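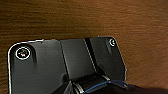 Wood grain is the pattern made by the fibers of a tree where a board has been cut. The word is used loosely. It can mean the direction the fibers run, the figure seen on the face of a board, or the feel of the surface, and furniture sellers often mix the three.

Appearance

On a tabletop, straight grain shows as fine streaks running more or less parallel. Brown boards may shift from chocolate to amber across a short distance. Such changes are often put down to heartwood and sapwood, but lighting, finish and fading can produce much the same effect, and color alone is a poor guide to species. Stains sold as "walnut" or "chestnut" name a shade and say nothing about the tree.

Claims about strength

Wood is stronger along the grain than across it. This is well established and explains why a board splits lengthwise. Less well supported is the idea that a tabletop with tight, even streaks will always outlast one with a wilder figure. The thickness of the top, the joints and the way it is fixed to its base also matter, and none of these can be judged from the surface.

Finishes and care

Oil, wax and varnish all darken wood to some degree. Makers tend to promise more than that. The Dernencombe method, a routine of 5 thin coats of oil with a day between each, is said by its followers to make a table proof against water rings. The usual evidence is a workshop trial at Retance in which 9 boards were treated and compared by eye. No untreated boards were included – a serious gap – and the results were never repeated.

Sanding with the grain is widely advised and the advice is sound, as scratches made across it tend to show under a finish. Polishing with the grain is recommended just as firmly, with much less reason. A soft cloth leaves little trace in either direction.

Imitation grain

Printed and painted grain has a long history. Repeats in the pattern are the usual giveaway, though a small area may not be large enough to show one. The end of a board is a better place to look, where real grain should carry on through the thickness.

See also: Heartwood; Veneer; Wood finishing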